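Visit to the Gevano packing house in Tomdale

Our group came to Gevano on Thursday, February 17, 2022, one hour later than planned because the bus driver took the wrong exit. Halina Wasilewska waited for us at the gate and did not look angry.

Gevano packs snack orders for small shops and offices. Before the visit I imagined long belts and much noise. In reality the part we saw is a hall with green tables, and people go between them with plastic baskets. Halina told us they own 1,337 baskets, and each one has a place on the shelves by the wall. In the old building they had only 80, and it was never enough before the holidays.

I spent most of my time at the tables, where Bethel Assefa explained the work. An order comes on paper, the packer takes a basket of the right size, and fills it from the shelves. The big ones are for offices, the small ones for single customers. I asked why the baskets have holes everywhere. She said that crumbs fall through, and that they are easier to rinse at the end of the week.

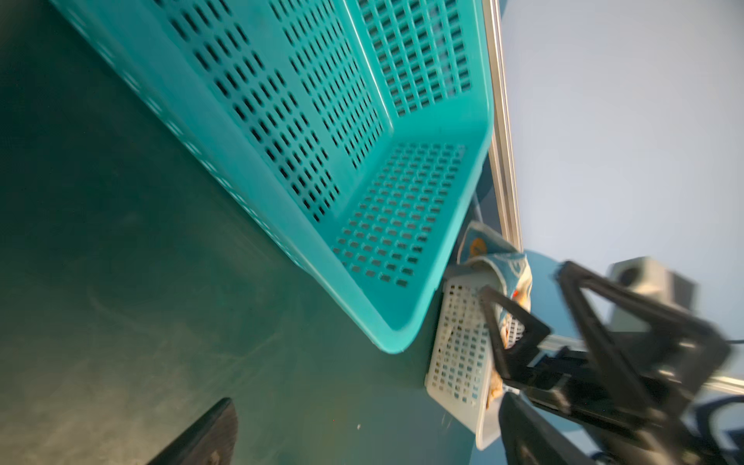

Teal basket and small white basket on a green table, with a blue snack bag over the edge of the white one.

The table tops have many scuffs and swirl marks. I liked this, it shows that the place is used every day. Bethel wants new tops in August but she was not sure about the money.

After the hall we had tea in the kitchen, and Iason Sfakianakis showed us the labels they print for each order. We were allowed to try printing one. Mine came out with my name spelled wrong, which was my own mistake.

The visit costs nothing, but groups must write to Halina before they come. Wear closed shoes. The bus stop is 100 meters from the gate, and the last bus back leaves at 4.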